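Mokier — wheeled outdoor rover, front camera version

Cusden Equipment > Rovers > Mokier
Setup and upkeep page, last gone over 20 Feb 2019

In stock. Ships in one crate, two people to lift it out please. Battery ships separate, don't panic when it isn't in the crate.

Quick version for people in a rush

Four driven wheels, Boström hub motors, one battery, one front camera behind a flat window. Drives on paths and short grass. Follows a taught route or a hand controller. Weight with battery 60 kg. Not a lawn mower, we do get asked.

What's in the crate

Rover, wheels on
Charger and lead
Hand controller, with strap
17 mm and 19 mm wrenches (axle nut is 19, camera bracket is 17)
Bag of spare window seals
Lens cloths, a handful
Tow loop — screws into the rear plate, please fit it, people leave it in the bag and then call us from the far side of a field
Printed card with the start-up steps. Same as below but shorter.

First start-up

Charge fully before anything else. Overnight is fine. Light on the charger goes from orange to green and stays green. If it blinks green the lead isn't seated, push harder.

Slide the battery in label up. Latch has to click. Check by tugging the handle.

Lift the drive wheels off the ground. Blocks, a pair of crates, whatever. Power on, wait for the two beeps, then nudge the stick on the controller forward. All four wheels should turn the same way. If one turns backward, the motor plugs on that side are swapped front for rear, go to Motor plugs further down.

Power off. Back on the ground. Power on again. The rover finds its level in the first few seconds, so it has to be standing still on something flat. Not on the ramp of the van. A rover that was switched on while tilted will pull to one side all day and you'll blame the tires.

Then drive it by hand, walking speed, before you teach it anything.

Setting the front camera

Most of the support calls we recieve are this. Not hard, just fiddly.

The camera sits on a bracket with one bolt through a slot. Loosen the bolt half a turn with the 17 and the camera tilts. Any more than half a turn and it drops and you've lost your setting. Plug the controller's screen in so you can watch the view while you tilt.

Where people go wrong: they tilt it up to get a nice view. It doesn't want a nice view. It wants the ground it's going to be rolling over, plus enough of what's coming up. Start with the horizon around the middle and go down from there in small bites. Tighten, drive a bit, look again. Check it on more than one kind of ground, a setting that's good in the shop yard can be hopeless on grass.

Left-right is set at our end and pinned. Leave the pin in. If the view looks twisted the bracket is bent, not the pin.
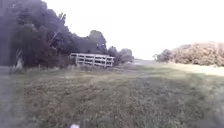
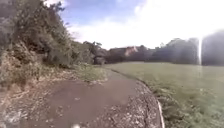
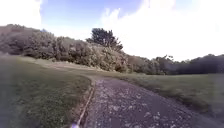 Window cleaning comes before any camera adjustment, every time. Damp cloth first to float the grit off, then the dry lens cloth, light pressure, then look through the window from the side against a light. Fingerprints don't show from straight on. Keep paper towel away from it. When you're done, park the rover on a path with an edge you can see and put the live view up. Near ground is the place to judge from. In the third picture the far bushes are soft and the corners are smeary, but the gravel specks on the nearest part of the path are still separate specks, and that is good enough to drive on. The first one is blurred all over, you can't pick out any grass blades even up close, and if your view stays like that when the rover is parked then clean again, dry it, and check the inside face of the window too. Inside face is four small screws. Don't lose the seal.

Bright sky

Strong light ahead will wash out part of the view. Some of that is just how it is. In the second picture the right side has a narrow white streak down through the trees with a pale haze round it, and the path is still readable so we'd leave it alone. If a bright patch sits over the path itself:

Clean the window (again, yes)
Fit the short hood, part of the accessory pack, two clips
Tilt down one small bite
Or run the route the other way round, which costs nothing

Don't stack two hoods. Someone did and the top half went black.

Teaching a route

Hold the record button until it beeps. Drive the route by hand. Hold again to stop. Thats all of it.

Go slower on bends than you think. Stay in the middle of a path, don't hug the verge, and don't change your mind halfway and reverse, it'll store the reversing as well. If the route leaves the path for grass, cross the edge straight on and not at a slant, a small front wheel drop is nothing but a slanted one will turn the nose. Loose stone is okay in short stretches. Deep loose stone isn't, the wheels dig.

Name the route on the controller before you switch off. Unnamed ones get overwritten by the next recording. Sorry. Helge Hellström is working on that for the April update.

Upkeep

After each outing: wipe window, knock mud off wheels, look underneath for grass wound round the axles. Pull it out by hand, no knives near the cable sleeve.

Every 100 hours of driving:
Axle nuts, 19 mm wrench, snug and then an eighth of a turn. They're not car wheels.
Camera bracket bolt, same idea with the 17
Battery contacts, dry brush
Spin each wheel by hand with power off and listen. A dry scrape is a bearing. A tick is a stone in the tread, usually.
Controller strap. Cheap, replace if frayed.

Once a year: new window seals all round whether they look bad or not. The hub motors are sealed and there's nothing in them for you to grease. Boström will take them back for overhaul if they've gone noisy, we can handle the shipping, ask.

No pressure washer. Hose without a nozzle is fine below the deck line, rag above it.

Motor plugs

Power off, battery out. Side cover is held by two thumb screws. Under it are two gray plugs, short cable is front, long cable is rear. Swap if they're wrong, push till they click, cover back on. Wheels-up test again before it goes on the ground. Do not skip that one.

Things that go wrong

Pulls to one side — switched on while tilted. Power off, flat ground, power on. Still pulling, check for grass in one axle.

Stops and beeps three times — it isn't sure about the ground in front. Dirty window, or camera tilted too high. See above.

Stops, no beep — battery latch. Tug the handle.

Fog in the window — seal is pinched or old. Take the window off, let everything dry indoors, new seal, don't overtighten the screws. Going round in a cross pattern helps.

Controller screen blank but rover drives — screen plug half out. It's always the plug.

Bottom of the view has a pale blob in it — on this version a bit of the front body can poke into the bottom edge. Small is fine. If it's growing, the bracket is slipping down, tighten the bolt.

Spares

Window, flat, with seal
Seal bag
Short hood (accessory pack)
Camera bracket with bolt and pin
Wheel and tire, sold singly
Battery
Side cover, left or right, say which. Left is your left when you're standing behind it.

The Ponby carry frame fits this version and the older one, but the older one needs the long straps. Strap it by the deck rails and never by the camera bracket. We've seen it.

Repairs

Bench work is Marit Kristiansen's. Send a few lines on what it was doing, on what kind of ground, and whether it beeped. A saved view from the controller helps a lot, so send one if you have it. Take the battery out before you ship, carriers won't take it installed. Crate it in the original crate if you still have it, otherwise ask for one and we'll put it on the bill.

Bent brackets we replace, we don't straighten them. They creep back.

Order form and spares list by email, or call the shop. Trade accounts use the usual code.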